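Washing printed basketball kit: what temperature?

myrtle_c
My grandson's joined the under-12s and I've been handed washing duty. Two outings in and I'm already scared of the lettering. The label says 40, the other nans say cold only. What do you all do?

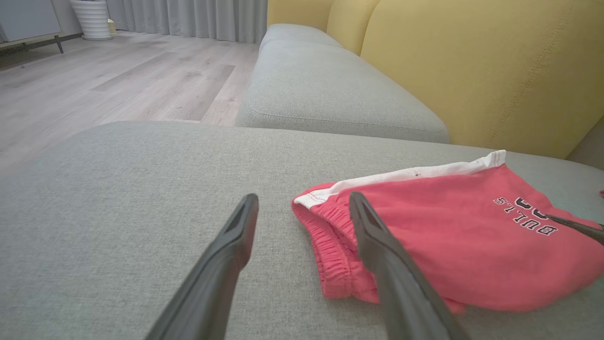 He plays again in March and I'd like it to still be readable by then! I've got one of those old top loaders, if that matters.

GauravR
30, inside out, no softener. Softener wrecks print, my mum ruined a whole season's worth.

santosh_k
Sorry Gaurav, disagree on 30. It doesn't shift sweat. I do 40 every time and have done for years. It's the tumble dryer that kills them.

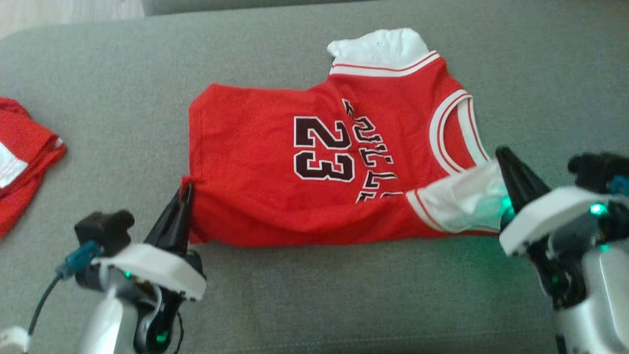 Pallavi Ch
I'm with Gaurav, and I'd say it depends how the print's been put on. Thick rubbery stuff cracks along the creases if you leave it scrunched up in a basket all weekend (guilty). With big numbers like that 23 I'd lay the top out flat or hang it as soon as the drum stops, and never iron straight over them. Tea towel on top if you really must.

santosh_k
Who's ironing basketball kit??

Pallavi Ch
My husband. Don't ask.

myrtle_c
Ha! I was going to iron it, so thank you. What about the white edging? Red running into it is my other worry.

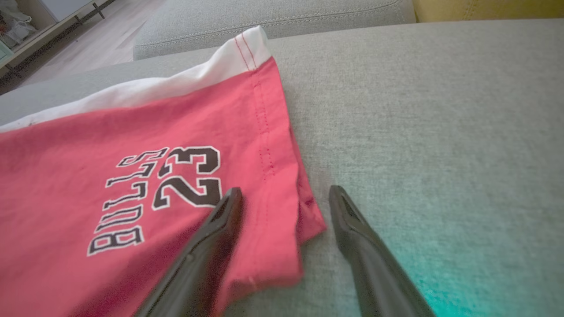 I did think about vinegar, my sister swears by it for everything, including wasps.

GauravR
Colour catcher sheet, first few washes. 29p each if you buy the big box.

N Mittal
Vinegar does nothing for modern dyes, sorry to your sister. Wash it with other reds and get it out quickly.

santosh_k
Still say 40.

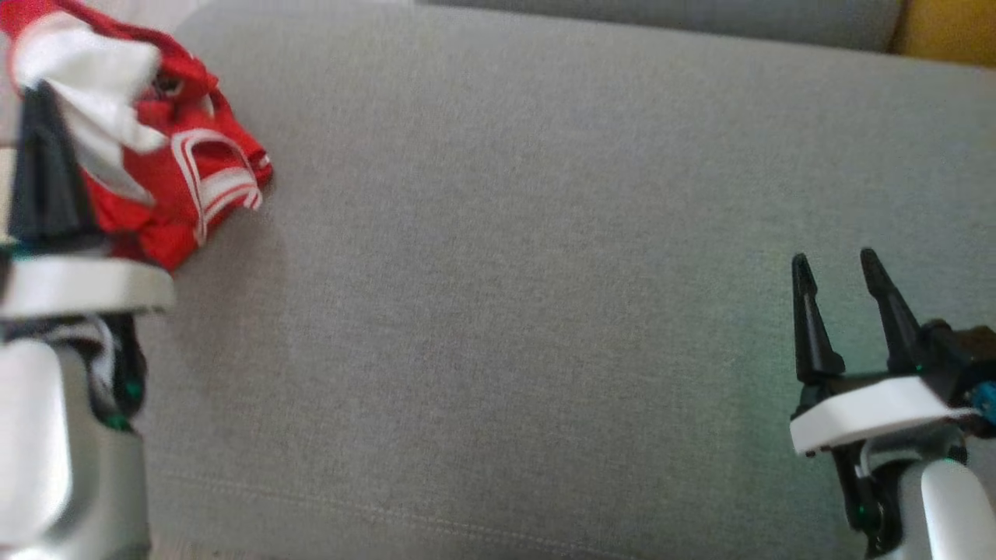 Related: getting grass stains out of white socks

otero_mum
Bar of soap and an old toothbrush, then soak overnight. Anyone tried it on astro turf marks?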